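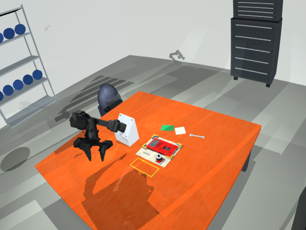
Orange work table, rendered view

Front of House and Backstage Walk-Through, with Comments
Flasley Playhouse, Grorkville
Completed 19 July 2019, before the evening performance

Thanks to everyone who stayed out of the way while I poked into corners. I've written more than the form has room for, as usual, but I'd sooner you had the whole story than a page of ticks – and most of it is good news!

FRONT OF HOUSE

Foyer doors open outward and latch back: Yes
Both pairs swing freely. The left-hand one squeaks something awful, so a drop of oil before the doors open, please, or the latecomers will announce themselves right through the overture.

Exit signs lit: Yes
All lit, including the one by the cloakroom that gave us so much grief in March.

Aisles clear: Needs attention
Somebody had parked a program stand at the foot of the centre aisle. It's a lovely stand and people do find it handy, but it has to live in the foyer. I've moved it.

Seats secure: Needs attention
Row F has 5 seats that rock when you lean back. Please don't sell them until the bolts are tightened (the box office has the numbers, and anyone already booked there can be shifted one row forward).

Balcony rail: Yes
Solid from end to end. I leaned on it properly.

STAGE AND WINGS

Fire curtain drops fully: Yes
Came down smoothly on the first go and sat flat on the boards.

Counterweights and load labels: Partly
The limit on bar three is 500 kg and the label says so clearly. Bar four has lost its label altogether. Leave it unloaded until a new one is up.

Glow tape on steps and edges: Needs attention
Stage left is fine. Stage right has worn away to nothing on the second step, just where the chorus comes tearing off after the big number. There's a fresh roll in the prop room.

Haze machine: Yes
The Galivix unit was serviced and the tag is current. Do remember to tell the front desk when it's in use, so they can put the notice out for patrons with asthma.

Extinguishers: Yes
All charged, pins in.

DRESSING ROOMS

Power boards: Needs attention
Two were plugged into each other behind the long mirror. I know there are never enough outlets for the curling irons, truly I do. Henriques Electrical has quoted $1,132 for extra outlets, and I've sent that along with my blessing.

First aid kit: Partly
Short on cold packs and the small bandages.

Next walk-through: before the first dress rehearsal of the new show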